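Course notes, unit 2: Measurement error and uncertainty
Prepared by Rima Nseir, revised 23/06/2018

These notes cover the material needed for the lab report. Section numbers follow the Trumham workbook. Read 2.1 before the first lab; the problem set assumes it.

## 2.1 Terms

**Error** is the difference between a measured value and the true value. The true value is usually unknown, so the error is too. **Uncertainty** is a range, stated with a confidence level, within which the true value is expected to lie.

Do not use "accuracy" and "precision" as synonyms. Precision describes the spread of repeated readings. Accuracy describes how close their mean is to the true value. A balance with a zero offset can be precise and inaccurate.

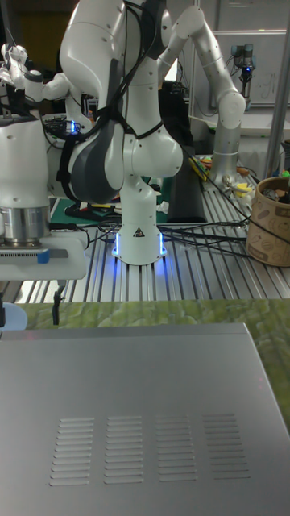
Random error changes from reading to reading and can be reduced by averaging. Systematic error stays the same, or drifts slowly, and averaging leaves it untouched. It has to be found by comparison with a reference.

## 2.2 Repeated readings

For n independent readings with sample standard deviation s:

- mean: x̄ = (Σxᵢ)/n
- standard error of the mean: s/√n

Use n − 1 in the denominator when computing s. Spreadsheet programs offer both forms; check which one you have called. Four times as many readings will halve the standard error.

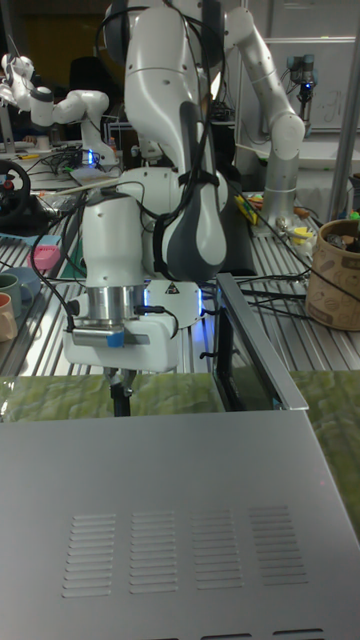 ## 2.3 Combining uncertainties

For independent quantities a and b with uncertainties u(a) and u(b):

1. Sum or difference: add the absolute uncertainties in quadrature.
2. Product or quotient: add the relative uncertainties in quadrature.
3. Power aᵏ: multiply the relative uncertainty by |k|.

Rule 3 is not a special case of rule 2. The factors in a·a are fully correlated, so quadrature does not apply.

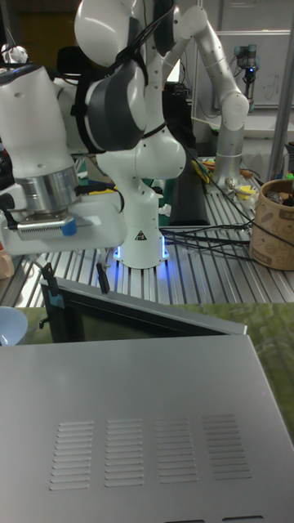

Worked case: a nominal 500 g mass reads 498.8 g with a standard uncertainty of 0.3 g. The deviation is −1.2 g, or four standard uncertainties. Treat it as a systematic effect and look for the cause before applying a correction.

## 2.4 Reporting

Round the uncertainty to one or two significant figures, then round the value to the same decimal place. Write 988 ± 2 mm, with the unit once at the end. State the coverage factor if it is anything other than 1.
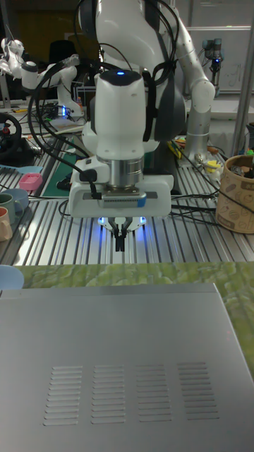
Trailing zeros count. A length given as 12.0 mm claims more than one given as 12 mm. Keep at least one guard digit in intermediate steps and round only the final result.

Problems 4 to 9 are due with the lab report. Hand in paper copies to Tarek Mahrous.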